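Serving tray

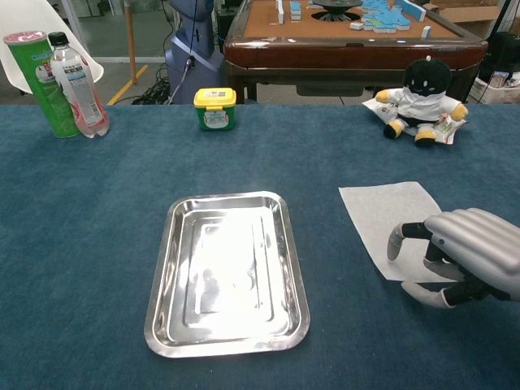
A stainless steel tray with rounded corners and a raised rim

A serving tray is a shallow, flat-bottomed piece of tableware used to carry food, drinks or dishes. Most have a rim that keeps items from sliding off, and many have handles. Trays are made of wood, metal, plastic, glass or woven plant fiber.

Materials

Wooden and lacquered trays were common in East Asia long before they became popular in Europe. Tin-coated iron trays with painted designs were sold widely in the 18th century. Silver trays remained a luxury until electroplating made cheaper versions possible in the 1840s. Stainless steel came into household use in the 20th century and is still common in kitchens and hospitals, where trays must be cleaned often.

Regional production

In Neltstead, tray making grew out of the local tin trade. The Brannigan works employed 102 people at its peak and closed after a fire. The historian Matilde Aguiar has cataloged 737 trays from the town, more than 700 of them painted by hand. Two are on display at the museum in Karmont.

See also

Platter
Salver
Tea set
Tinware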